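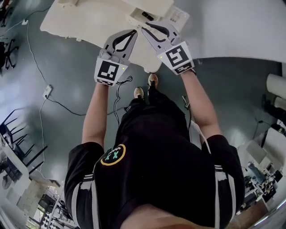
Le devis transmis couvre les pinces et leurs cartes de marquage, rappelle Dizon dans sa première réponse au ticket, mais ni les câbles de liaison, ni l'alimentation du poste, ni les pièces d'usure n'y figurent, et aucune de ces lignes ne peut être ajoutée sans une nouvelle demande de prix.

# Ticket : écart entre le besoin exprimé et le devis, postes de saisie à deux pinces

**Projet :** Mulley
**Site :** Brevberg
**Service demandeur :** cellule Automatisation
**Service instructeur :** Achats et équipements
**Fournisseurs consultés :** Dizon, Fukness
**Priorité :** normale, relevée à haute en cours d'instruction
**État :** en attente de validation budgétaire

## Objet de la demande

La cellule Automatisation sollicite l'équipement de postes supplémentaires sur le modèle du poste en service : un opérateur debout devant une table, une pince dans chaque main, chaque pince portant sa carte à marqueur. Le ticket a été ouvert à la suite du rejet de la demande d'achat par l'outil de gestion, avec le motif « montant incohérent avec la fiche de besoin ».

Le service instructeur a demandé que l'origine de l'écart soit établie avant toute nouvelle saisie.

## Journal de traitement

**Entrée 1 -- Achats et équipements**

La fiche de besoin mentionne des « postes complets ». Le devis Dizon mentionne des « paires de pinces ». Les deux documents ont été rapprochés ligne à ligne. L'écart ne résulte pas d'une erreur de calcul : les deux pièces ne décrivent pas le même périmètre. Il est demandé à la cellule Automatisation de préciser ce qu'elle entend par poste complet.

**Entrée 2 -- cellule Automatisation**

Le périmètre attendu pour chaque poste est le suivant :

- deux pinces à main avec leurs garnitures de contact ;
- deux cartes à marqueur, plus un jeu de remplacement ;
- les câbles de liaison, dont un câble spiralé par pince ;
- une table de travail blanche et un bac à compartiments ;
- le raccordement à une prise de sol existante ou à créer ;
- l'unité d'acquisition et son support.

Les tables et les bacs peuvent être prélevés sur le mobilier disponible à Brevberg. Ils sont maintenus dans la liste pour mémoire, à montant nul.

**Entrée 3 -- Achats et équipements**

Liste reçue. Deux observations.

La première porte sur les câbles. La référence indiquée par la cellule n'existe pas au catalogue Dizon. Elle correspond à une ancienne commande passée chez Fukness. Il convient de vérifier la compatibilité des connecteurs avant de mélanger les deux sources.

La seconde porte sur l'unité d'acquisition, dont l'amortissement suit une règle distincte de celle du petit matériel. Elle doit faire l'objet d'une ligne d'investissement séparée. Tant que cette séparation n'est pas faite, l'outil de gestion rejettera la demande.

**Entrée 4 -- Dizon (réponse écrite, résumée)**

Le fournisseur confirme que ses pinces acceptent un câble tiers, sous réserve que le connecteur soit verrouillable. La garantie des pinces est maintenue dans ce cas, celle du câble relevant du vendeur. Délai de livraison annoncé : 46 jours à compter de la réception du bon de commande. Le fournisseur ne s'engage pas sur un délai inférieur, même en cas de livraison fractionnée.

**Entrée 5 -- Fukness (réponse écrite, résumée)**

Les câbles spiralés sont disponibles sur stock. Le tarif dégressif s'applique à partir de 100 unités, quantité sans rapport avec le besoin du projet Mulley. La cellule Automatisation a demandé si d'autres services du site pouvaient se joindre à la commande. Aucune réponse positive à ce stade. Le tarif unitaire est donc retenu pour le chiffrage.

**Entrée 6 -- Services généraux**

Point de raccordement. L'ajout de postes dans la salle suppose des boîtiers de sol supplémentaires ou le déplacement des tables vers les boîtiers existants. Les services généraux recommandent la seconde solution pour la première tranche. Ils demandent en outre que tout câble courant au sol soit placé sous passe-câble, y compris sur le poste en service, et que ce matériel soit imputé au projet.

Le passe-câble ne figurait dans aucun des documents antérieurs. Il est ajouté à la liste.

**Entrée 7 -- cellule Automatisation**

Accord sur le déplacement des tables. Réserve sur le passe-câble rigide : les opérateurs se tiennent debout devant la table et se déplacent latéralement avec les deux pinces en main. Un modèle bas, à bords chanfreinés, est demandé. La cellule signale également que la longueur utile des câbles spiralés devra être revue si les tables sont éloignées des unités d'acquisition.

**Entrée 8 -- Achats et équipements**

Réserve prise en compte. Priorité relevée à haute : la clôture des engagements d'investissement intervient fin septembre et le délai de Dizon ne laisse pas de marge pour un second rejet.

## Cause retenue

La fiche de besoin a été rédigée à partir du poste en service, et le devis à partir d'une demande orale limitée aux pinces. Aucun des deux documents n'a été transmis à l'autre partie avant la saisie. Par ailleurs, le modèle de fiche utilisé date d'avant la distinction entre petit matériel et investissement.

## Chiffrage révisé

Le nombre de postes est ramené à sept pour l'ensemble du projet, répartis en deux tranches. La première tranche réunit les postes pouvant être alimentés par les boîtiers de sol existants. La seconde reste conditionnée au passage des services généraux.

| Poste de dépense | Imputation | Source | État |
|---|---|---|---|
| Pinces à main, par paire | Petit matériel | Dizon | Devis à rééditer |
| Cartes à marqueur et jeu de remplacement | Petit matériel | Dizon | Devis à rééditer |
| Câbles spiralés | Petit matériel | Fukness | Prix reçu |
| Garnitures de contact de rechange | Consommables | Dizon | Prix demandé |
| Unité d'acquisition et support | Investissement | À consulter | Cahier des charges en cours |
| Passe-câble bas | Aménagement | Marché du site | Prix connu |
| Tables et bacs | Sans objet | Mobilier de Brevberg | Montant nul |

Les pinces représentent environ 60 % du montant de la première tranche, hors unité d'acquisition. La direction financière a demandé que les garnitures de rechange soient budgétées en fonctionnement dès la première année. La cellule Automatisation ne dispose pas encore d'un relevé d'usure suffisant pour fixer une quantité annuelle ; une quantité provisoire sera inscrite, puis corrigée à mi-exercice.

## Actions en cours

- [x] Séparer la ligne d'investissement dans la demande d'achat
- [x] Confirmer la compatibilité des câbles tiers avec les pinces
- [ ] Obtenir de Dizon un devis réédité, par tranche et non par lot unique
- [ ] Vérifier sur un exemplaire le verrouillage du connecteur Fukness
- [ ] Arrêter la longueur des câbles après implantation des tables
- [ ] Transmettre aux services généraux le plan de salle modifié
- [ ] Remplacer le modèle de fiche de besoin dans l'espace partagé

## Consignes pour la nouvelle saisie

La demande d'origine ne doit pas être modifiée. Elle est conservée avec son motif de rejet, et une nouvelle demande est créée en référence au présent ticket. Les devis sont joints dans leur version rééditée uniquement. Le libellé « poste complet » est à proscrire ; chaque composant est désigné par sa ligne du tableau ci-dessus, y compris lorsque son montant est nul.

Les frais de port de Fukness sont facturés par envoi -- les câbles des deux tranches seront commandés ensemble si la longueur est arrêtée à temps.

**Entrée 9 -- Achats et équipements**

Nouvelle demande créée pour la première tranche, à l'état de brouillon. Elle sera soumise à la direction financière dès réception du devis réédité. Le ticket demeure ouvert jusqu'à l'émission du bon de commande.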